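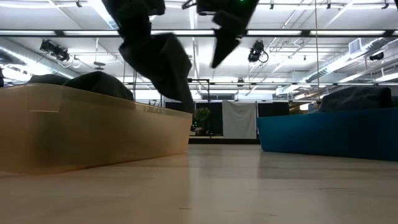

The sorting cell at Skarkstead, dark cloth going between the orange bin and the blue one.

Minutes of the Cell Upkeep Meeting, Skarkstead workshop, December

Start: 2:10 p.m., a little behind the hour as the kettle took its time.
In the chair: Telma Alarcón
Present: day crew, evening crew, the two people from Rocha who look after our spare parts, and one guest on the phone from the Clernport site. The line to Clernport dropped twice, and we thank our guest for patiently calling back.

1. Minutes of the last meeting
Read and accepted with one change. The old minutes said the gripper fingers had been swapped, when only the left one had. Both log sheets have been put right.

2. How the cell has been running
Telma opened by thanking everyone for a long month of dark fabric, which she knows is nobody's favorite. Since the last meeting the cell has done 1,393 picks on the charcoal and black cloth, and 217 of those needed a second try. The evening crew felt this was a fair result for such soft, floppy material, and the day crew felt it could be better, and there was a good-natured back and forth that I will not try to write down in full.

What both crews did agree on is that most of the second tries happen when the cloth is heaped up and the fingers come down on a thick fold. They close, they get hold of the top layer only, and it slides out on the way up. Flat pieces near the wall of the bin are the other sore spot, though a smaller one. Clernport has the same trouble with their cell and has been shaking out the heap by hand at the start of each run. We will try that for the coming month and compare.

3. Gripper fingers
The evening crew brought the old left finger along in a paper bag and passed it around the room. The inside face had worn smooth toward the tip, and you could feel the step with a thumbnail. It came off after 864 hours. The right one was fitted later and still has life in it, but Rocha would like to see both changed as a pair from now on so that they close evenly.

There was some discussion about how tight the finger screws should be. The card on the cabinet door and the Flultance setup sheet give different settings, and people have been going with whichever one they saw first. Telma will settle this with Rocha before anybody touches the fingers again, and the card will be rewritten in large print. Until then, please leave the screws as they are, even if one looks as though it could use a quarter turn.

After any finger change, the order of work stays the same: power down and lock out, swap the fingers, wipe the mounting faces, power up, run the open and close check with nothing in between, then run the slow pick with one piece of cloth. The day crew asked whether the slow pick could be skipped when the shift is short. The answer was a friendly but firm no.

4. Bins and table
The bins have a way of creeping across the tabletop as people load them. We went over the placing again for the sake of those who joined us recently. The orange bin goes on the left and the blue bin on the right, with the gap between them kept clear. Nothing gets parked in that gap, please – no tape, no cups, no phones.

A few of us would like proper corner stops on the table. Rocha thinks they could be made from scrap over there and would cost us next to nothing. Telma liked the idea but wants them low enough that the gripper can't catch one if a bin has been taken away. A sketch will come to the next meeting.

The marks and scratches on the wooden top were brought up as well. They don't bother the machine, and we decided to live with them. Wipe the surface with a barely damp cloth at the end of the shift and leave the strong cleaner in the cupboard.

5. Lights and camera check
With so much dark cloth on so pale a table, the lighting came in for a long talk. The Flultance software finds the edge of a black piece well enough when it lies against the table, and has a harder time when black sits on black inside a bin. The evening crew has noticed more missed picks when only half of the overhead lights are on. From now on, all of them go on before a run starts, and they stay on until it is finished, even over the break.

The camera check is to be done every 20 runs. We had drifted away from that, and I will own up to being one of the people who drifted. There is a fresh sheet on the clipboard and a pen on a string.

6. Cables and the wrist
Our guest from Clernport told us about a cable on their arm that had rubbed nearly through at the wrist. Everyone was a bit sobered by this. The day crew will look ours over along its full length, with the power locked out, and feel for flat or shiny spots. If anything seems doubtful, the cell stays off until Rocha has had a look.

7. Things to do
Telma – settle the screw setting with Rocha and rewrite the card.
Day crew – wrist cable check, written up in the log.
Evening crew – shake out the heap at the start of each run and mark second tries separately for the orange bin and the blue bin.
Rocha – one pair of fingers to be kept on our shelf, and the sketch for the corner stops.
Clernport – send us their count of second tries, if they are willing.

8. Anything else
The key to the parts cabinet has been found in a coat pocket and is back on its hook. The evening crew asked for a second stool by the control desk, and Telma said she would see what she could do. Thanks were given for the almond cake, and the recipe has been promised to three people.

Meeting closed at 3:35 p.m. The next one will be in the same room, after the new fingers have been fitted.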